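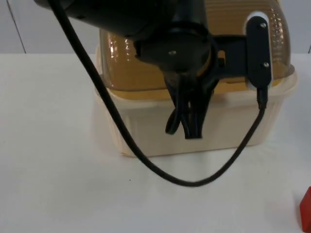 Pedalboard power and where the hum comes from — speaker notes

Thanks Impi Miettinen for the slot and for the loan of the amp. Phones off, real reason: they buzz through single coils. Do the phone-on-the-pickups demo if anyone looks doubtful.

Start with noise. Amp on, guitar plugged in, no pedals. Let them listen. Then add the board. Don't talk over it.

Two noises tonight, people mix them up:
Hum — low, 60 cycles or 120. Mains stuff, ground loops, bad shielding, pickups too near a transformer.
Whine — high, steady, sometimes changes when you turn a knob. Usually digital pedals sharing a supply with something that has gain.

Turn around test. Stand up, guitar on, rotate slowly. Hum goes up and down? It's the pickups. No power supply will fix that. Say this twice, somebody always buys the supply first.

Daisy chains. Not evil. I used one for years. A few analog overdrives and a tuner, fine, go home. Trouble starts when the digital delay goes on the same chain as the fuzz. Clock noise gets into the ground they share, the fuzz amplifies it, there's your whine.

Demo: Driltlow delay and Flutance fuzz on one chain. Fuzz off, quiet. Fuzz on, whine. Pull the delay onto a 9 volt adaptor of its own, whine gone or nearly. Keep master volume LOW for this, last time was horrible.

"Isolated". Explain properly, the word gets thrown around. Several jacks on a box does not mean isolated. Isolated = each output has its own ground, no connection to the next one inside the supply. How to check with a meter: supply unplugged, nothing connected, measure between the sleeves of two outputs. Beeps = shared ground. Pass the meter round the front row.

The Soomro supply I brought is isolated on the front outputs, the two at the back share. It does say so in the manual. Small print. I missed it too.

Milliamps. Biggest source of questions so go slow.
Voltage has to match. Current is whatever the pedal takes, supply just has to have enough. More available is fine. Less is not.
My delay: 83 mA on the meter. Reverb: 111. Both on an output rated 100? Reverb boots, sounds OK, then resets when you hit the shimmer. People send pedals back for this.
Box says 2,000 mA total. Total! Look for the per-output number, it's the one that matters. 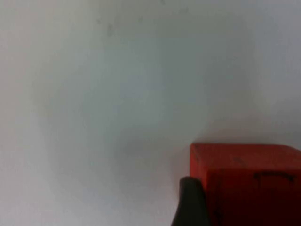
Last changed: March 17, 2020

Polarity. Center negative is the usual. Some old fuzzes are the other way round, positive ground, and those must NOT share with a regular pedal. You short the supply. Hold up the cable with the red tape, reversing lead, do not lend it out. Ask who has killed a pedal. I'll go first (chorus, July, still sad).

AC adaptors: a few pedals want AC, not DC. Read the label by the jack. If it has a wavy line stop and think.

Ground loops. Draw it — guitar, board, two amps. Both amps grounded at the wall, and joined again through the cable shields. Loop picks up hum. Fix is an isolation transformer on one of the amp feeds. A good splitter has one in it.
NEVER lift the safety ground on the amp. No cheater plugs. I don't care that your uncle did it. Pause here.

Cheap stuff to try first, in order:
all gear off the same outlet strip
cables away from power bricks, cross at right angles if they have to cross
swap patch cables one at a time
battery in the noisy pedal — quiet on battery means it's the supply
move the wah. Inductor in a wah picks up transformers like mad, a few inches can do it

Story: Clerum, the gig with the dimmers. Lights up, buzz. Lights down, no buzz. Spent 30 minutes re-patching the board and it was the wall circuit the whole time. Keep this short, it runs long every time.

Noise gates if time. Gate hides noise between notes, still there under the notes. Put it after the dirt, before the delay, or the repeats get chopped off. Four cable method only if asked, needs the diagram and I haven't redrawn it

Questions likley:
Do I need a power conditioner? Mostly a strip with surge protection and lights on it. Won't break a ground loop.
Can I run 9V pedals at 18? Only if the maker says so. Check caps, don't guess.
Rechargable packs? Nice and quiet as long as each output is isolated. Watch the runtime with big reverbs.
Best pedal order for less noise? Gain early, and less of it.

Leave the meter and the spare leads out on the side table after. Get the red tape one back before people leave.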